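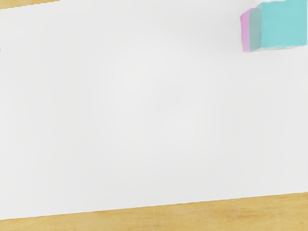 Sim view from the kitting station, teal and pink blocks standing in for our cartons.

kitline_ed
Posting this from the break room at Bralwood. Management is putting a Rateck cell on the kitting line in July and they sent us a handful of renders so we could "get comfortable with the process." The teal and pink blocks are supposed to be our small cartons. Eduardo here, nine years on that line, and my small cartons come in with crushed corners and tape hanging off. Has anyone worked next to one of these? What happened to your crew?

emiko_t
We got ours two years ago. The sales deck said 307 picks an hour. On a good Thursday we saw 210. Nobody was laid off, I'll give them that, but two people left and weren't replaced, so do the math however you like.

bracket_fan
Simulation is how everybody does it now. You can run thousands of tries overnight and break nothing. I don't see the problem with colored blocks as a starting point.

kitline_ed
The problem is the schedule. If blocks are the starting point in May, fine. They want my packing bench gone in July.

sodas_corner
Sayaka, second shift, different company. What changed for us was the standing around. I used to pack 100 kits and go home tired in the arms. Now I clear jams and wait for a light to change color, and I go home tired in the head. Some people like it better. My coworker Léonie does, her shoulder was shot.

emiko_t
Same here on the shoulders. I won't pretend the lifting was good for us.
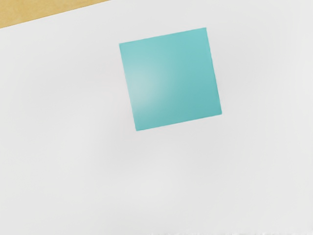 kitline_ed
My job after the changeover is called "cell attendant," and it pays the same for the first year. After that it's "under review." I asked Veronika Antal, our line lead, what an attendant does and she gave me a page and a half, mostly about keeping the pick area clean. Well, sure. The one above is from the same batch, and the pick area is a bare white surface with one flat teal square on it, sitting well in from the edges. Even that has a pale glare patch on the left side of its face. Our shrink wrap shines a lot worse than that under the dock lights, and I'd like to know who stands there turning the box until the camera is happy. I think I know who.

bracket_fan
Glare is a known issue. They can render all kinds of lighting to train for it. You're judging a whole system off two pictures.

kitline_ed
They're judging my job off them, so I figure I get a turn.

sodas_corner
Ask for a trial on your real cartons, the beat-up ones, with your crew watching. And get the pay part in writing before the bench goes. We didn't, and "under review" took two dollars off night differential.

guerra_dock4
bracket_fan, do you work on a floor or do you sell these? Serious question.

bracket_fan
I do integration. Not for Rateck. And for what it's worth I agree with sodas on the trial — any decent integrator will say yes to that.

kitline_ed
Asked Veronika at 2:30 today. She's taking it upstairs. I put a box of the ugliest cartons I could find under the bench in case they say yes.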